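Robots à deux bras : la règle d'abord, le linge ensuite

Dans les ateliers où l'on apprend aux machines à manipuler du textile, la sécurité tient souvent sur une feuille scotchée au mur. Reportage chez Itivier, qui a décidé d'en écrire 22 pages.

Lundi, 8 h 10. Personne ne touche à rien. C'est la règle numéro un, et elle agace tout le monde. Avant la mise sous tension, un tour complet du poste, à pied, fiche en main. Câbles, fixations, arrêt d'urgence. Deux minutes si tout va bien. Un quart d'heure sinon.

Itivier trie, plie, range. Enfin, ses robots essayent. Le projet s'appelle Flotance et son but tient en une ligne : faire entrer des vêtements dans un bac sans que quelqu'un aide. Le reste, c'est de la procédure. Beaucoup de procédure.

Le document maison compte 79 points de contrôle. Trop, disent les opérateurs. Pas assez, répond Savema, le cabinet qui audite le site. On a lu les 79. Certains sont évidents (pas de manches larges, pas de badge autour du cou). D'autres moins. Le point 31 interdit de rattraper un vêtement qui tombe pendant un mouvement. Réflexe humain, pourtant. On voit une chaussette glisser, on tend la main. Il a fallu trois réécritures pour que la consigne soit comprise : on laisse tomber, on arrête, on ramasse.

Côté textes officiels, le paysage est connu. ISO 10218 pour les robots industriels, ISO/TS 15066 pour le collaboratif. De bons textes, mais il faut les traduire en gestes. Un bras qui saisit du tissu mou, ce n'est pas un bras qui visse. La charge change de forme, elle pend, elle s'accroche. L'analyse de risque doit donc porter sur l'application entière, avec la pince et ce qu'elle tient. Beaucoup d'équipes s'arrêtent au bras. Erreur classique, dixit l'audit.

Autre sujet, le sol. Marquage obligatoire chez Itivier, et on ne franchit pas la ligne bras sous tension. Même pour une chaise. Même pour « juste une seconde ». Le registre du site garde 315 entrées depuis l'ouverture, des arrêts pour la plupart, des broutilles souvent : un câble tiré, un pied sur la ligne, un tissu coincé. Tout est noté quand même. C'est là que Savema insiste le plus, et là que les équipes renaclent le plus.

Chez Moriarty, concurrent et voisin, on a fait l'inverse. Une page, pas plus, plastifiée. Dix lignes en gros caractères. Les deux écoles se regardent de travers. La page unique est lue, c'est vrai. Mais elle ne dit rien de la reprise après incident, justement le moment où les gens sont pressés.

Sur le poste, les consignes se vérifient à l'œil. Plan de travail dégagé sauf le lot en cours. Les pièces du lot mélangées exprès, couleurs et matières, sinon l'essai ne vaut rien. Et les câbles, toujours les câbles : ils doivent suivre le bras sans jamais le retenir. 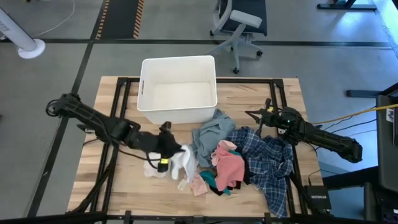

Deux bras noirs, un tas de linge, un bac blanc encore vide. À gauche, la pince tient un vêtement blanc.

Reste la question qui fâche, les câbles des équipements posés sur la table. La prochaine version du document veut les faire passer dessous, partout ou c'est possible. Les opérateurs sont contre, ça complique la maintenance. Savema est pour. Réunion prévue en mai, version 2 dans la foulée si tout le monde signe. D'ici là, le tour du poste reste obligatoire, à pied, fiche en main.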